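Section 4: Your first chore (clearing a plate and spoon)

Okay, by now you've got Imero installed, the licence sorted and the arm talking to the controller, so it's time to give it some housework! I wrote this section after helping a fair few people through their first run, and I'll be upfront: can machines do household chores yet? Bits of them, on a good day, in a kitchen they know. Clearing one plate and one spoon off an island bench is where I start everybody, and it's harder than it sounds.

4.1 Load the kitchen

1. Open Imero and choose the Tusia kitchen from the scene list. The first load is slow (put the kettle on).
2. Set the random seed to 26 so your results can be compared with mine.
3. Leave the episode limit at 3000 steps. You can go to 4000 if your planner likes to dawdle, but a run that needs that long has usually lost the plot already.
4. Press Reset and check that the plate and the spoon are both on the island before you go any further.
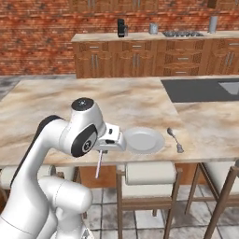
Atinga Home Robotics Group – Set-up Guides

Note: the marble has a lot of veining in it, and I leave it switched on. A plain grey benchtop makes the vision side much easier, and then you get a nasty surprise in a real kitchen.

4.2 Run the plate, then the spoon

5. In the task panel pick "Clear to sink" and tick Plate only. I know it's tempting to tick both!
6. Start the run at half speed and keep the cursor near Stop.
7. Watch the approach to the rim. A white plate has very little edge to grab, and a gripper that comes in too flat will shove it along the bench instead of picking it up.
8. Once you've had a few clean plate runs, reset, untick Plate and tick Spoon. Drop the grip height in small amounts until the fingers can close on the handle.
9. Now tick both and let it choose its own order.

Caution: never lower the grip height while the arm is moving. In the simulator you'll only get a red contact warning, but the same habit on hardware will cost you a set of fingertips.

Note: if the spoon spins away when touched, your friction value has gone back to default. Mine does this after every update and I still forget to check.

4.3 Reading your score

My best settings got the plate and spoon into the sink together in 13 runs out of 26. That's half, and I was rapt. For a washing-up helper it's pretty ordinary, so keep your expectations modest and save your logs. 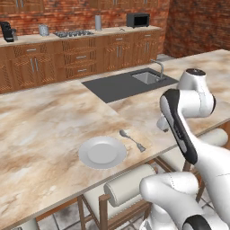 Verine wrote in to say that half is being generous, as a chore only counts as done when you don't have to stand there watching it, and by that measure the score is zero. Fair point, and I've added an Unattended column to the results sheet because of it.

10. Fill in the Unattended column only for runs where you didn't touch Stop, Reset or the speed slider.
11. Export the sheet, then save the scene under a new name before you start Section 5, where we do the same job with the tap running.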